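Notes From the Skurimance Robotics Club, Fall Edition

Saturday, November 11, 2023

I keep promising the other parents that I'll write up what we've been doing on Thursday nights, and I keep not doing it, so I'm sitting down with the last of the coffee and a laundry basket I'm ignoring and I'm going to get it all out in one go. Settle in, because I do go on.

For anyone new here: I help run the robotics club at Skurimance, the community learning center on the hill above the old feed store. I'm not an engineer. I taught middle school science for a long time and then I stopped, and then my neighbor's kid told me the club was going to fold for lack of an adult with a key, and here I am with a key. We meet in the back classroom, the one with the radiator that knocks, and we have a mix of high schoolers and a few eighth graders who talked their way in (I was not hard to talk into it).

Last year we built a rolling thing for the regional in Brilinberg. It was a good rolling thing. It picked up foam blocks and it dropped foam blocks, sometimes on purpose, and we came home with a certificate for sportsmanship that is still taped to the supply cabinet. But by spring everybody was a bit worn out on it. Every meeting was the same handful of kids with their hands inside the robot and everybody else standing around holding a screwdriver and looking hopeful. I hated that. A kid can only hold a screwdriver and look hopeful for so many Thursdays before she joins yearbook.

So in September we sat on the tables (I know, I know) and talked about what we wanted, and what came out of it was that they wanted to work on an arm. A real one, with joints, doing something you'd do in a house. Load a dishwasher, one of them said. Make me a sandwich, said another, and that got the loudest cheer, of course.

Well, I went and priced arms. I won't repeat what I said in the car afterward. Our whole budget for the year is $598, which is what was left from the bake sale plus the can drive, and that wouldn't get us a decent elbow. I came back the next week all ready to let them down gently and one of the juniors just shrugged and said, so we'll do it in simulation. He'd been fooling around with it at home over the summer. He had it up on the classroom screen before I'd finished taking my coat off.

I was skeptical! I'll own that. I pictured a room full of kids staring at laptops and not talking, and I get enough of that at my own dinner table. But it has been the noisiest fall we've ever had. They argue constantly. They argue about whose turn it is to drive and whether the arm ought to come at a drawer from the side or from straight on, and one evening two of them argued for most of the meeting about what a kitchen counter is for. I had to go stand in the hall for a minute because I was laughing.

They split themselves into 3 teams, and I stayed out of it. One team takes care of the kitchen itself, meaning the layout and what's heavy and what slides and what a hinge does. One team works on moving the arm. And the third team writes the tasks and keeps score, and I have to tell you that the scoring team has become very powerful. They named the whole project Sirnari, which I'm told is a word from a game one of them made up in fifth grade, and they have a notebook with rules in it that I am not allowed to amend.

The rules are good, though. A task has to be something a person could say out loud in one sentence, like "open the middle drawer." You have to say ahead of time what counts as done. And you have to run it 5 times in a row before you're allowed to tell anybody it works. That last one came out of a hard evening when a ninth grader got a drawer open on her very first go, ran down the hall to tell the pottery class, dragged the pottery teacher back with her, and then could not get it to happen again for love or money. She took it well. She's the one who wrote the rule.

What has surprised me is how much of the work is looking at ordinary things. I asked them to go home and watch their own hands in their own kitchens and come back with notes. I expected a few lines apiece. I got pages. One girl wrote a whole paragraph about how she uses her hip to shut a drawer and what a robot is supposed to do about not having a hip. A boy found out that he never reaches straight for a handle, he sort of lets his hand fall on it from above, and then he spent two meetings trying to get the arm to do the same and came out the other side with a lot of respect for his own shoulder. Even I did it. I now can't make toast without narrating.

We did have a rough patch in the middle of the fall. The classroom computers are old, and the two that can run the kitchen without wheezing were booked by the tax prep people for a stretch. We got by on one borrowed laptop and a lot of paper. I'd like to say the paper was my idea, but the scoring team got there first — they taped out a counter on the floor in masking tape and one kid was the arm. The others had to give her instructions one joint at a time. "Elbow up. No, YOUR up." If you run any kind of club like this, please do this with your kids. It costs a roll of tape and they understood more by the end of that night than they had from all my whiteboard drawings together.

Now we're back on the machines and the drawers are where all the attention is. Three across the top of the cabinets, black bar handles, and the stove right up against them on the left, which has caused more grief than you'd believe.
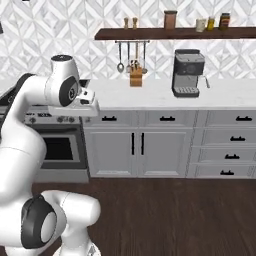 Why start with drawers when the kids wanted sandwiches? A drawer only moves one way, so when a run fails they can usually tell what went wrong and fix it the same night, and a sandwich gives them a dozen things to go wrong at once.

They still bring up the sandwich every week, mind you. It's written at the top of the notebook as the final task, underlined, with a spot left blank for the date. I've told them I'll supply the real sandwiches when that day comes, and there's been some negotiating about pickles.

A few bits of business while I have you. We've been invited to bring Sirnari to the winter open house over in Brilinberg, in the Uchida building, same place as the regional but upstairs this time. There's no judging, just tables and families wandering through, and I think that suits us fine. The kids want to let visitors drive. I want the visitors to try the masking tape version first, and I believe I'm going to win that one. We'll need 2 cars besides mine, and somebody with a big enough trunk for the good monitor, which has to ride lying on a blanket.

If your kid is in the club and has been leaving the house with your masking tape, I'm sorry, and could you send more.

And if your kid isn't in the club but has been asking, send them by. They don't need to know how to program. The scoring team in particular is always looking for somebody picky, and we have a seventh grader on the waiting list already who wrote me a letter about it, in pen, with an outline. Bring a snack, wear a sweater, and come in by the side door since the front one sticks when it's damp.

We're off for the holiday week and then back on our regular Thursdays.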